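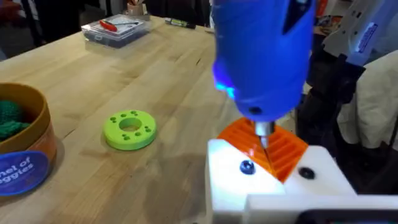
The Cerport robotics club is back in full swing this November, and if you have walked past our room on a Wednesday after school you have probably heard us before you saw us (sorry, choir!). Our big push right now is the drilling task for the Trudow Cup, where a part has to be held steady and the bit has to meet it in just the right spot. The students have settled on a white block with a V-shaped notch, and the orange printed part, the one with all the slanting ridges on top, sits down in it under the blue drill. They went through quite a few drawings before they got to that notch, and there was a long and very lively argument over how deep it should be, which I am told was won fair and square with a pencil and a ruler. The lime-green disc with the rings of little holes came off the printer too, and we're rather fond of it.

The robot is called Porkness, a name the sixth graders picked and the eighth graders have slowly come to love. In the first round it needs to get through 10 parts without anyone stepping in, so there is plenty of practice ahead of us yet.

We have raised $213 of the $300 we need for the bus and entry fee, and a warm thank you to every family who bought muffins in the rain. If you would like to help with the rest, there is an envelope at the front office marked Robotics. New members are welcome all year, no experience needed, just bring a snack and closed-toe shoes.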